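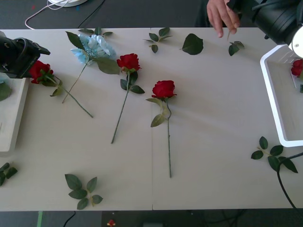 Artificial roses, a blue hydrangea and leaves on a white table.

Our visit to the Lorkport community learning center began at nine in the morning. Faustine Millet, who runs the adult literacy program, met us at the door. The center had 1,102 adults enrolled last year, and 1,059 finished at least one course.
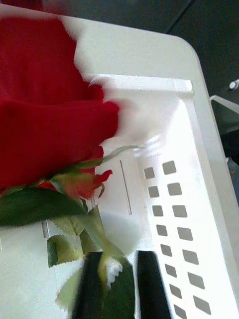

LORKPORT, January

We sat in on a reading class and a bookkeeping class. Both used workbooks from the Bolura district office, which pays for two full-time teachers. The rest are paid by the hour. Classes are capped at 30, and the evening groups were full.

Lai-ching Yen took us through the records room after lunch. Learners who move to Hasgate can carry their course credits with them, but the paperwork is still done by hand and takes weeks.

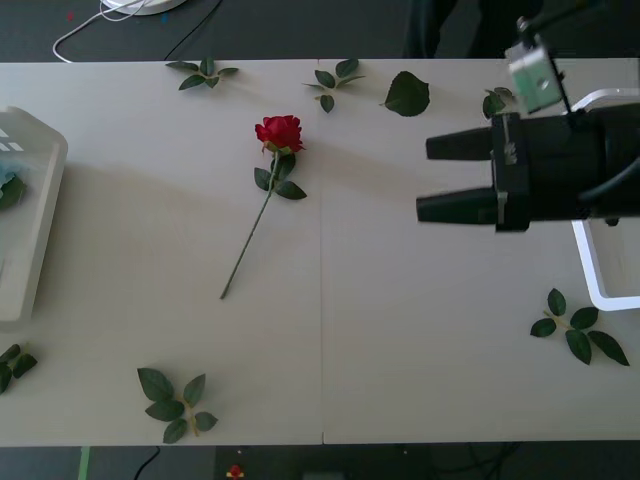
Do learners need a school certificate to enroll?

Anyone over 16 can join. New learners take a short placement interview, and staff suggest a level the same day.

We left at four with a set of the workbooks. Our next visit is to the Mthembu center, which opened its evening program last fall.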